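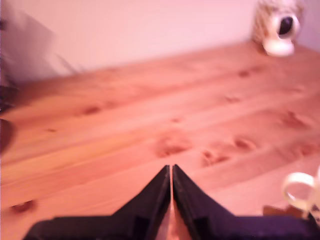

Swimming diary, 22 September 2026

Pool opened late. The sign on the door said 6:30 and the lights were off until almost seven, so four of us stood outside with our bags and talked about the parking. The new meters only take cards. I had meant to be in the water early and get the whole session done before work, and I had to cut it short.

Water was colder than last week. I got in at the shallow end of the slow lane and did two lengths of breaststroke to get used to it, then started on front crawl. I am still breathing only to the right. The instructor wants me to try every third stroke, which means going to the left half the time, and when I do that my legs sink and I swallow water. I tried it for four lengths. On the first I stopped in the middle and stood up. On the second I got to the wall but couldn't have said how. The third was all right. The fourth was worse than the first.

After that I went back to the right side and just swam. Total for the morning was 24 lengths with rests. I had hoped for more but there wasn't time.

The goal is still 400 meters without stopping, by December. I can't do it yet. The longest I have managed in one go is nine lengths, and the pool is 20 meters, so I'm not quite at the halfway mark. I wrote that number on the inside cover of this notebook in spring and I don't like looking at it, but it is going up. In May it was one length.

I am 46 and I grew up near a river we were told to stay out of. School had no pool. After that it was easy to avoid. I sat on the sand with everyone's towels and read, and people got used to me being the one who did that. I signed up at Lurnside because the adult class was cheap and at a time when I had no excuse.

Things to remember from today:

Breathe out the whole time my face is down. I keep holding it and then trying to do both halves of the breath at once.

Look at the bottom, don't look forward. My neck hurts tonight and that is why.

Slow down. I rush the first length every time and pay for it on the third.

Goggles: the Udevero pair leaks on the left side no matter how I set the strap. I tightened it until it left a ring around my eye and it still let water in. I think the seal has gone stiff. The old pair from the lost-and-found box never leaked, and I gave them back like a fool.

The lane was busy. One man does backstroke down the middle and doesn't look, and I got an elbow on the ear. He apologized. I waited at the wall a lot to let people by, and I have to stop doing that when I feel fine. Waiting is a rest whether I call it one or not. When I count the lengths I should count only the ones I turned on.

Stopped at Tlapale on the way to work for a roll with egg. Always hungry after, in a way I never am after walking. Ate it standing at the bus stop. Hair was wet until ten. 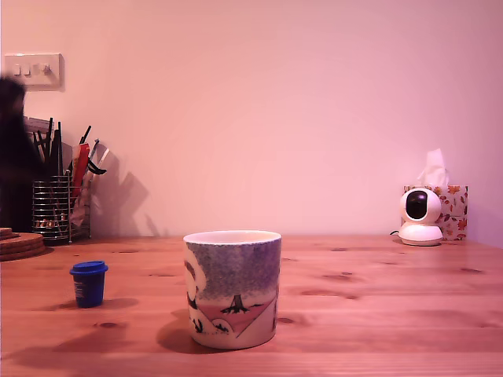 Flosby

Evening now, at the table. My shoulders are sore, mostly the right one, and I think that is from pulling across my body instead of straight back. I did the stretches on the sheet — arm across the chest, hold, other arm — and then skipped the floor ones.

I read over the entries from June. Back then I was writing pages about putting my face in the water. One whole evening was about getting water up my nose, with a drawing. I don't think about any of that now. I can't remember when it stopped being a problem. It isn't in the notebook anywhere.

The class has five sessions left before the break. Next one is turns, just the open kind where you touch the wall and push off. I have been doing my own version, grabbing the gutter and resting a second, and I expect that will be taken away from me.

Plan for the next visit: four easy lengths, then try for ten without stopping, right side only. Left side after that, when I'm tired and don't care how it looks. Take change for the locker, and the bigger towel. Look for goggles on the way home if the shop is still open.

Washed the suit and hung it over the tub. Bed early.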